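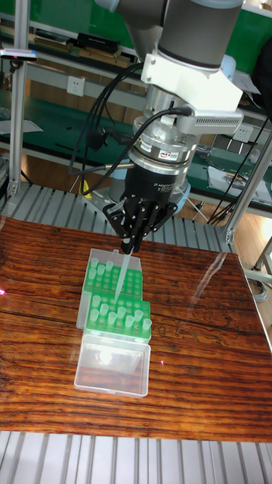

Why does the arm stop with a tip still in the fingers?
The wrist sensor read a side load above the set limit, so the controller held position and kept the grip closed. The usual cause is a tip jammed at an angle in its hole.

Lidora Tip Transfer Kit – fault notice

Applies to kits running Ventura control software before release 61. On these kits, a restart after a force stop could send the arm sideways before it lifted. Tips were bent and racks pulled out of place.

Until you update:
Do not press Resume after a force stop.
Switch to manual and keep hands outside the cell.
Raise the arm straight up 70 mm at low speed. 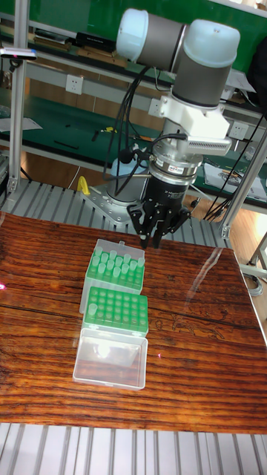 Then check the rack for cracked holes and re-zero the force sensor with the fingers open and clear of everything. If the stop comes back 3 times on the same rack, replace the rack – do not raise the force limit.

The update is free from Ronton service. Part no. Clallia 100 finger pads are not affected.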